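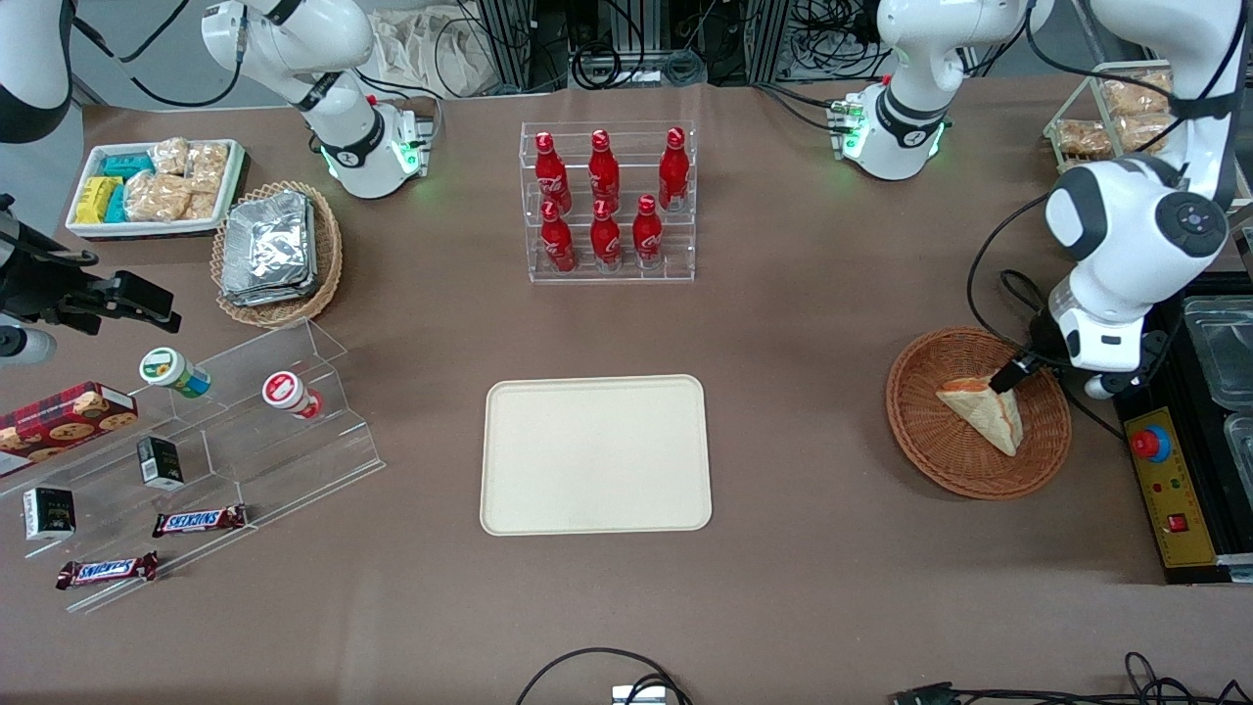
I've been wearing the Gratitz shin guards since June, mostly for our club's soccer practices at Mottram, and I'm pretty much sold! They weigh 233 grams for the pair in a medium, and the sleeves stay up even when I'm chasing someone down the wing. Mine live in my bag next to lunch, usually a triangle of white bread like the one in the woven basket, and they've had plenty of crumbs shaken out of them (the liner unclips, so just rinse it).

Sizing runs small. I went up one from my old Wandness pair and still had to loosen the strap. Comes in 2 colors, black or a kind of mustard. I'd get the black.

Posted January 26, 2025 by the gear page editor

Print this page | E-mail this page

Comments

keeper_367: Do the sleeves work over thick socks?

leftfoot: Mine do. Strap frayed a bit though.

mudboots: Still like my Vutens better, sorry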